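Small arms, long lists: what to budget before the first order

The arm is the part everyone prices first. It has a model number and a lead time, and it fits on one line of a purchase request. The trouble starts with the other lines, which tend to get written after the arm is on the bench.

When Korar began planning its first bench-top cell last November, the draft request had a single item on it. The version that was approved had 16, and the total came to $2803. That is a modest sum for a parts shop, and the arm was less than half of it.

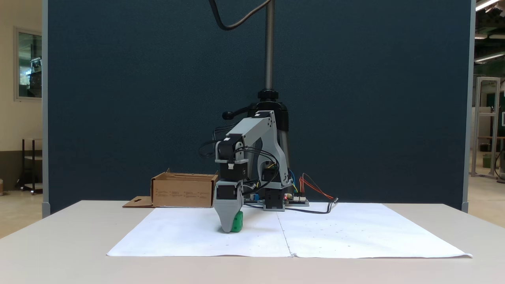
By Martin Oakes
Contributing editor, small automation
June 17, 2025

Korar makes fittings for the packaging trade and runs a small workshop in Biltudstead. The company wanted to find out whether a light arm could move small parts in and out of cartons. It did not want to commit to an industrial machine before it knew the answer.

Two suppliers were asked to quote. Paju offered a complete kit with the arm, motors, control boards and power supply in one price. Pikard sold the arm by itself, for less, with everything else listed separately. Once the separate items were added up, the two quotes were close. The choice came down to spare motors. Paju kept them in stock and would ship one at a time, while Pikard sold them only in sets.

Spares deserve their own line. On a light arm the motors do all the work at every joint, and a stalled gripper can overheat one in an afternoon. Korar budgeted for four spare motors and a second set of cables. Cables are cheap, but they flex every time a joint moves, and a worn connector can look like a software fault for days.

Mounting is the next cost that gets missed. A light arm can be fixed to a tabletop or to a column, and each needs its own hardware. Settle this before ordering, and measure the reach from the mounting point you will really use. Catalog reach is measured with the arm fully extended, and few jobs are done that way.

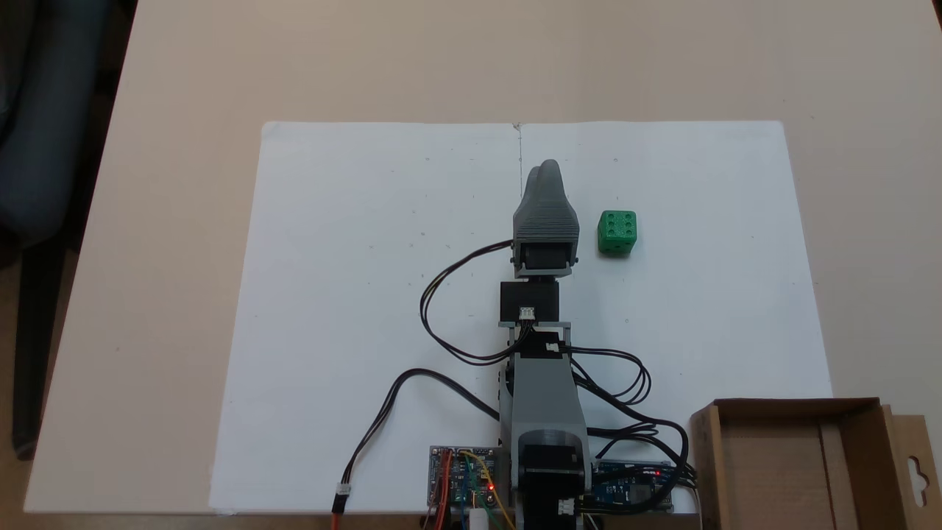 The gripper beside a green die, with an open carton within the work area.

Test objects cost almost nothing, and it pays to start with simple ones. A block or a die has flat sides and a known size. If the arm cannot deal with those, there is no point in sending it production parts. Plain paper makes a good work surface at this stage. It can be marked with a pencil and thrown out.

The largest item left off most budgets is labor. Korar set aside four weeks of part-time work for setup and trials, charged to the project at the normal shop rate. It did not count toward the purchase total, but the manager who signed the request saw it on the same page. Buyers who leave it out usually find the hours coming from somebody's regular job.

Floor space should be on the page too. A light arm needs little of it, but it does need a table that stays put and power close by. If the bench has to be cleared every evening for other work, the positions will need checking again each morning.

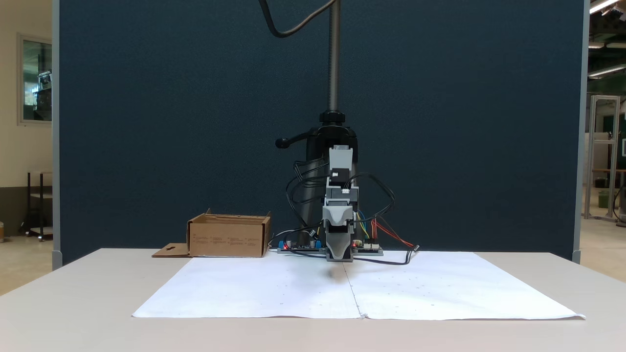 Should a small shop buy a second arm at the same time as the first?

Wait until the first one has run a real task for a few months. By then you will know which parts wear out and whether the reach is right, and the second order may be for a different model. Put the money into spares and setup time until then.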